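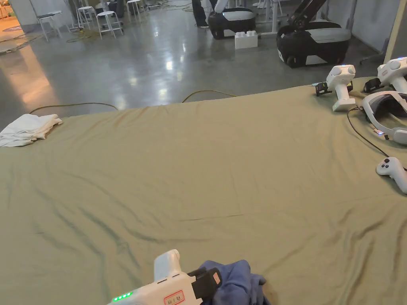
Brendville port open day, Friday

The invitation promised a look at "trade facilitation in practice", so I took the early train and joined the ten o'clock tour of the new inspection terminal. We got hard hats, a lanyard and a coffee voucher that the canteen wouldn't honour.

The pitch is simple enough. Importers used to wait four days for a biosecurity and tariff check on mixed containers. Under the Cuesta single-window scheme they now lodge one form, and the wait is meant to be 90 minutes. I asked which containers that figure covers. The guide said trusted traders. I asked how many firms have that status, and she offered to take my email address.

Imgate runs the software. Its demonstration used a shipment of ceramic tiles that cleared without a hitch, as you'd expect of a shipment picked for a demonstration. I would have liked to see a small importer with a disputed origin certificate. Those are the cases that end up costing money, and the rules of origin haven't got any shorter.

Trulik, the freight forwarder, had a stall near the exit. The bloke there was franker than the brochure – he said the annual fee for joining the scheme is $900 per site, and that his smaller clients are still lodging the old way and paying a broker. Whether a fee like that counts as a barrier at the border depends on whose goods are coming in.

The weighbridge was worth seeing, and the cold store too. Question time was cut to make room for a video.

They're running the tour again in May. Bookings through the port office, closed shoes required, and the shuttle stops on the far side of gate 4.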